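4. Bagging and sealing soft items

Applies to the Trasell packing bench, small pouches only. For boxed goods see section 6.

What you need
- clear pouches, small
- sealing strip
- Idberg labels, one roll
- a clean cloth

4.1 Wipe the bench down. Let it dry fully.
4.2 Take one pouch. Rub the open end between finger and thumb to part the film - they cling.
4.3 Put the item in, soft side first. Don't force it. Push down gently untill it reaches the bottom.
4.4 Press the air out from the bottom upwards, flat hand.
4.5 Fold the open end over 2 times. Sharp crease, then strip across it.

CAUTION: no knives or scissors on the bench while bags are open. Cut strips beforehand.

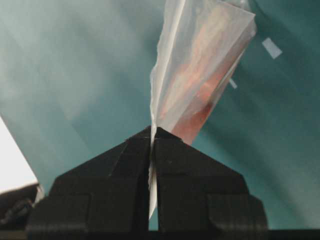
Creases matter more than people think. A soft fold springs back and the strip lifts in transit, so run a thumbnail down it. Film doubled over goes brighter and whiter than the rest, like the fold down the left side of the bag with the orange item in it, and that is an easy way to find a fold when the light is poor. Small wrinkles elsewhere are fine. Leave them.

4.6 Label goes on the flat part, never over a fold.
4.7 Stack in the Stokport tray, 10 to a layer. No more.

Note: if a strip won't stick, wipe the film and use a new one. Dont reuse the old strip.

Note: split pouch - take the item out, bin the pouch, start again at 4.2. No taping.

Queries about trays or labels to Ernő Szilágyi. Refills are on the Gulyás order sheet.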